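About Kandix

Small speckled things for the home, made in our own workshop 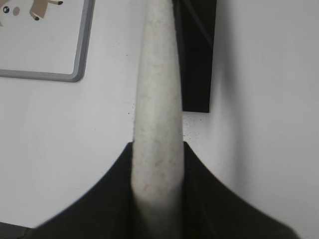
Fine gray and brownish flecks on a slender off-white piece, narrower toward the top.

Kandix is a small company for decorative homeware. We started in the year 2000 in one rented room in Bielecka, with 2 work tables and one kiln which we bought used. Today we have 25 people in the workshop and in the packing room, and we are still in the same building, only now we have also the upper floor.

Our subject from the beginning is the speckled surface. Many customers know it from river stones or from bird eggs. We like it because it is quiet, and it goes together with old furniture and also with new. The first things we made were candle holders and small bowls. Later came vases, drawer knobs, lamp feet and tall narrow forms for the shelf or the window.

How we work

Every new form begins as a drawing in real size. From the drawing we make a model, and the model stays for some weeks on the shelf in the office, where all of us pass by it many times in the day. If after this time we still like it, it goes to the workshop. Some forms did not come so far, and we keep them in a cupboard.

The color is the longest part of the work. Our white is never a pure white. We mix it a little warm, and the flecks must be small and not too equal. When they are too big the piece looks dirty, and when they are too regular it looks printed. We have now 92 samples of speckled white on the wall in the mixing room, each with its number and recipe.

Before packing, each piece is turned in the hand under a lamp and looked at from all sides. Pieces with a wrong spot or a small chip go to the second choice shelf. You can buy them in our workshop shop for a lower price.

Our collections

Flisetia is our first collection and still the one which is ordered most. It has simple round forms in light colors.

Skandaleck is the younger collection. The name was a joke in the workshop and then it stayed. In it you will find darker colors, bigger flecks and some forms which are not for every taste.

Visit us

The shop in Bielecka is open in the afternoon, and in December also in the morning. Groups and school classes are welcome to see the workshop, but please write to us before, so that we can prepare the room. Parking is in the yard behind the house. The entrance is by the green door, please ring two times.

For shops and resellers we have a printed price list, which we send by mail on request.

Page last changed: 25 Mar 2010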